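How does a robot decide where to put its fingers?
By Inès Hoarau, for the young readers of the Luldale science pages
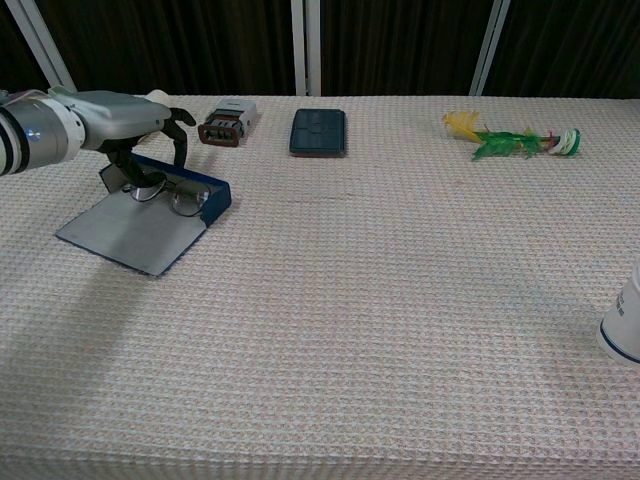 First, the robot must find the thing

When you want to pick up a pair of glasses, you look, you reach and you take. It is so easy that you do not think about it. A robot needs a program for each of these parts.

A camera gives the program a picture. For the computer, a picture is only a very long list of numbers, and each number says how bright or what colour one small dot is. The program must find out which dots belong to the glasses and which dots belong to the table. This work is called perception.

Glasses are difficult! The lenses are clear, so the camera sees what is behind them. On a grey board, a clear lens looks grey too. The program has to look for the thin dark frames instead. A shuttlecock with yellow and green feathers is much easier to notice on a pale cloth, but its feathers are soft and they can bend.

Then it must choose a grip

Our program is called Wendel. It was written by Quentin Charpentier and Ysaline Pichon, and it has 86 small tests that it must pass each time they change something.

Wendel thinks of several ways to hold an object and gives a mark to each one, like a teacher. Holding a lens gets a bad mark, for it can be scratched. Pressing on a thin frame from the wrong side gets a bad mark too. The grip with the best mark wins. A gripper with two fingers does not have as many choices as your hand, which has 5.

After that, it plans the way

The arm cannot simply go in a straight line. Perhaps there is a cup in the way, or a pole. The part of the software called the planner tries many paths inside the computer, before any motor moves. It throws away all the paths where the arm would hit something. From the paths that stay, it takes a short and smooth one.

And all the time, it checks

The last part is called control. It compares where the arm is with where the arm should be. If there is a difference, it corrects a little, and then it compares again. You do the same when you carry a full glass of water across the kitchen.

Try it at home

Ask a friend to close their eyes and be the robot. You are the software. Put a spoon on the table and guide your friend's hand with only these words: left, right, forward, back, up, down, open, close. Wenceslao Paredes, who is in my class at Masson School, needed 18 words to pick up one spoon. How many do you need?

Afterwards, change places and try with a soft toy.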